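Posting notes on the Prendby handheld gripper kit. We've had one at the shop in Mistdale for 8 weeks and I said I'd write it up once it had done real work.

What you get: the gripper with its camera, one set of fingers, a spare set of pads, a charger and a hard case. No tripod mount. We paid for ours, no discount.

Setup took most of a morning. The printed guide skips the camera calibration step completely. It's in the online version, page 7, so go straight there.

We use it to record picking demos for small parts - caps, clips, short lengths of tube. Since it came we've logged 2,728 grasps on it. I keep a tally in a spreadsheet, mostly so I know when to change pads.

The fingers are the part I get asked about most. Each one is a wedge with a flat pad on the inside face, and the two mirror each other. Pads are sold in pairs.

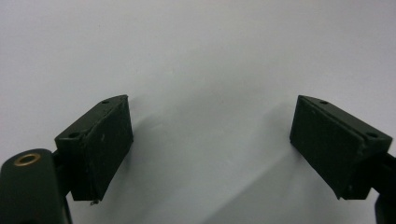 Prendby fingers open, from the gripper's own camera. Faint scuffs and light specks on both pads.

Grip is good on plastic and cardboard. Smooth metal tube is worse, it rotates in the pads if you pick it up off center. Wiping them down at lunch helps for an hour or two.

Squeeze effort is fine for short sessions. After 9 demos in a row my hand wants a break. The trigger spring is stiff and there's no adjustment for it.

Compared with the Bakker we had on loan last year: the Bakker is lighter and has a better trigger. The Prendby has the better view of the fingertips, and for our work that matters more. Bakker pads also cost more to replace.

Support has been OK. I emailed on a Thursday about a calibration error and had a working fix by Monday. Parts ship from Prultholm and so far nothing has been on back order.

Would I buy it again? Yes for small parts on a bench. For anything heavy I'd look elsewhere - the wrist strain adds up.

Next I'm trying the softer pads they sell as an add-on. Will add to this thread when I have a few hundred grasps on them.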